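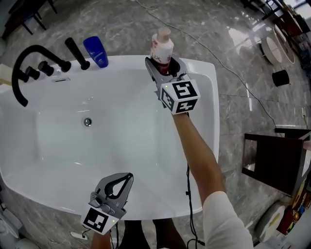

Limescale round the bath drain and taps, very hard water

Tala Bataineh
Hello all, hoping for some kind advice. We moved to Dultdale in April and the water is the hardest I've ever lived with – the kettle furs up in a week! My trouble is the bath. I get a chalky ring round the plughole and white spots all over the black taps, and I'm scared of taking the finish off if I scrub. The bath is acrylic, I think, though the people before us left no paperwork at all. I've tried washing-up liquid and a soft cloth, and it comes up nicely for a day and then creeps back. Is vinegar safe, or will I ruin everything?

Fornley
Vinegar's fine. Used it for years.

Cieślak
I'd be a bit more careful than that, if you don't mind me saying so. Neat vinegar left sitting on black taps can dull the coating, and once it has gone patchy there's no bringing it back (I learnt on my mum's basin, and she still mentions it). For the taps I use a damp microfibre cloth after every bath and dry them straight away, and that really is most of the battle. For the ring round the plughole, mix a little citric acid into warm water, lay a soaked cloth over the ring for ten minutes, then rinse very well. A 200 g bag lasts me ages. Try a hidden spot first, keep it off the taps, and please never use it with bleach or anywhere near it. No cream cleaners with grit in them either – they leave tiny scratches in acrylic and the scale clings all the more.

If you own the place you might look into a softener one day. We had one put in at our last house and I do miss it, especially for the towels.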